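Home News Events Membership Newsletter Archive Contact

Search this site Enter keywords Go

Sorting out the Clevside seed library before spring

Well, we finally did it! After a winter of saying "next month," a handful of us spent a long and very cheerful afternoon going through every packet in the Clevside seed library, and I'm happy to tell you we now know what we have. The grand total came to 3929 packets, including 124 different kinds of beans (I had no idea there were that many kinds of beans, and I've been growing them most of my life).

The old system was by color of envelope, which made sense when there were only a few drawers of seeds and everyone remembered what green meant. From now on it's vegetables by family, then flowers, then herbs, with anything older than four years kept apart and marked for a sprouting test.
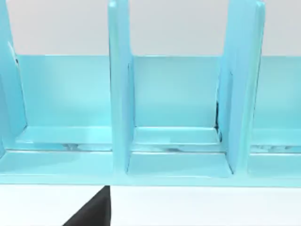

We had to let go of 54 packets that had gotten damp over the years, mostly onions and parsnips, and those don't keep well anyway. If you saved any of either last fall, please bring them by! Squash we have plenty of. Please, no more squash.

Our friends at the Plurkura garden have offered to trade us some of their early peas for our pole beans, and I think we'd be silly to say no.

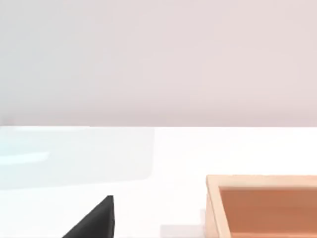
A white tabletop and a pale wall.

Borrowing opens again in April, at 10 in the morning, and the limit is still six packets per household. Bring your own envelopes if you can, and do write the year on anything you return. A pencil is fine.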